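In Praise of the Slow Local Train

May 31, 2025

I want to make a case for the slow train, the one that stops everywhere. I took it again last week, Wastthorpe to Stelden, 14 stops, and I got off at the far end in a better mood than when I got on. I can't say that about any highway I've ever driven.

The express does the same trip in well under half the time. It has nicer seats. I've taken it when I had to, and I have no memory of a single minute of it. The local takes 90 minutes, and I could tell you about nearly all of them: the long curve by the reservoir, the backs of the houses at Corrigan with their trampolines and tomato cages, the stretch after that where the track runs so close to the creek you can see whether it's muddy. You get laundry and dogs and somebody's half-built deck. I love that stuff! A highway shows you the front of a place, all signs and gas prices, and a train shows you the back door.
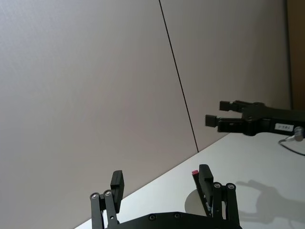
Grey wall panels and the edge of a white tabletop.

People who want to cut the local always bring up speed, as if the only people on it were going end to end. Hardly anyone is. Sit in the second car on a weekday and watch. The high school kids get on at one stop and off two stops later, loud the whole way. Then come the people headed for the hospital shift, then the shoppers with their carts. Nobody in any of those groups would be helped by an express, which flies right past their platforms. For them the slow train is the fast way to get there (the other way being two buses and a walk along a road with no sidewalk).

And it does something for the towns too. Corrigan has a bakery across from the station that opens before the first train and sells out of the cheese rolls by the third. Would it be there without the platform? Maybe, but I doubt it would open at that hour, and I doubt I'd ever have eaten there. A stop is a reason for a place to have a center. Take the stop away and the town doesn't vanish, it just sort of spreads out and gets harder to walk across.

I'll admit the line has problems. The heat in the cars comes on in October whether you need it or not and then seems to quit when it gets really cold. The ticket machine at Wastthorpe rejects any bill with a crease in it. Connections are the worst part. If the local runs five minutes behind, the bus at Stelden leaves without you, and the next one is an hour off. I've spent more time in that bus shelter than I'd like to add up. All of this could be fixed for a lot less than the price of one new interchange, and I'd be thrilled to see someone try. 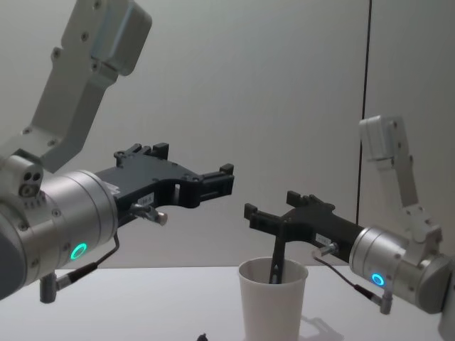
A white paper cup on the table, between the two arms.

What would I ask for? Trains every half hour through the middle of the day, first of all. The long gap after the morning rush is what turns people into drivers, and once they've bought the second car they don't come back. I'd ask for a bus that waits. I'd also ask for a late train on Saturdays, so you could go to a movie in Stelden and see the end of it.

And please, a real bench at Driltivau. It has the prettiest platform on the whole line, with a view straight down the valley, and there's one metal rail to lean on. I've stood there in June with the evening sun coming up the tracks and thought that 200 people a day must pass through and every one of them would sit down for this if they could.

If you've never ridden it, go on a day when you don't have to be anywhere. Sit on the creek side, left if you're leaving Wastthorpe. Bring a sandwich and leave the headphones in your bag, at least until Corrigan, and pay attention to who gets on.

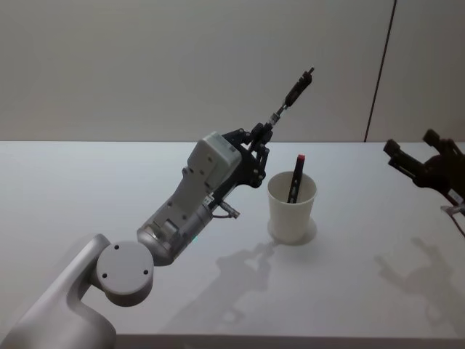
One regular rider who read a draft of this told me I'd been too easy on the schedule. The half-hour service would be lovely, she said, but she'd trade it tomorrow for a first train early enough to get her to a six o'clock shift, and she'd happily stand the whole way. I hadn't thought about the early end of the day at all, and I think she's right, so put that at the top of my list and move the bench down one.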